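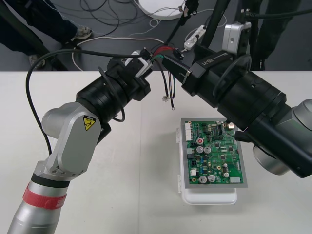

1/ I have been told my whole life that if you salt beans before they're soft, they'll never get soft. My mother said it, the back of every bag says it, and page 166 of the Lockwood cookbook says it in bold. So I spent a December afternoon cooking beans to find out who to be mad at.

2/ Same bag of cannellini, bought from the Jesholm stall at the market in Trikilham. Two pots, same size, same burner setting as near as my stove allows. One pot got a spoonful of salt at the start. The other got nothing until the end, the way the book wants it.

3/ Before anyone starts: this is my kitchen and it isn't a lab. My back left burner runs hotter than the front one. I swapped the pots halfway through and I still wouldn't bet the rent on any of this.

4/ The salted beans were tender first. Not by a lot. I'd call it the length of a phone call with my sister, and she's a talker, but I was expecting pebbles and I got beans.

5/ What I did notice was the skins. The salted pot had maybe a few burst ones floating around. The plain pot looked like somebody had stepped on it. Tasted like it too, because salt at the end only gets you salty water with bland beans in it.

6/ The Rodent newsletter ran a piece on this with over 100 comments under it, and as far as I can tell most of those people have never cooked the two side by side. They had a bad bag once and blamed the salt. I get it. I blamed the salt for years.
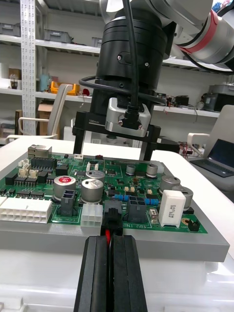
7/ Now the soak. Overnight in salted water is what I do, and I'm not as sure about it as I used to be. I did a no-soak pot the next morning and it took about three hours, but the broth was better. Darker, thicker, more like something you'd want bread for.

8/ "Soaking gets rid of the gas." Does it? I've soaked them, I've skipped the soak, I've changed the water like the book says, and my household reports no difference. If it works for you, great. I'd want to see you not know which bowl you were eating from.

9/ And please leave the baking soda alone unless your tap water is really hard. A pinch will soften beans, sure. It'll also give you that soapy taste people then try to cover up with more garlic. 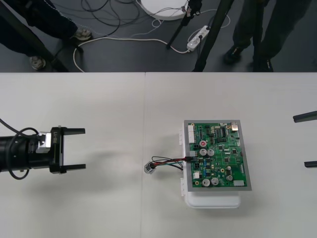

Do old beans really never soften?

Some of them don't. Beans that have sat in a warm cupboard for years can simmer all day and stay chalky in the middle, and salt has nothing to do with it. Buy from a place that sells a lot of them and use the bag up within the year.

10/ Tahira Chaudhry replied to ask about acid, and that one I'll give to the old-timers. Tomatoes, vinegar, wine, lemon: keep all of it out until the beans are soft. I put a can of tomatoes in early once and we had eggs for dinner.

11/ The pot matters less than people who sell pots would like. I used a dented one with a lid that doesn't match. Heavy is nice. Enamel is nice. Neither one is going to rescue a hard boil that knocks all your beans to pieces.
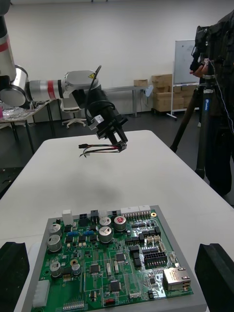
12/ Herbs are where I'm willing to be fussy. Loose thyme leaves little sticks all through the pot and you'll find every one of them with your teeth. Tie thyme, a bay leaf and a few parsley stems together with kitchen string. When it's time to fish the bundle out, use tongs and grab it the way the black gripper has hold of those red and black wires, a firm pinch with the rest left to dangle. Let it drip over the pot a second. There's good broth in there.

13/ My actual method, for the person who asked for it without the complaining: soak overnight in salted water, drain, cover with fresh water by a couple of inches. Half an onion, two garlic cloves, the herb bundle, a big glug of olive oil, a spoonful of salt. Bring it up, skim it, turn it way down, lid ajar.

14/ Start tasting at 45 minutes. Taste five beans, and I mean five, because one soft bean will lie to you. If any of them is chalky, keep going. Top up with hot water if they start poking out.

15/ Then turn it off and leave them alone in their liquid until they're just warm. I used to skip this, and I think it does more for the beans than the whole soaking argument. Check the salt again after, since it tastes different once they cool down.

16/ Leftovers keep in the fridge in the broth for 3 days at my house. Drained, they dry out and go mealy. Mash some on toast with black pepper and more oil.

17/ Someone already wants me to do chickpeas. I have a bag. I also have a strong suspicion the "rub the skins off for smooth hummus" people are wasting an evening, so give me a week.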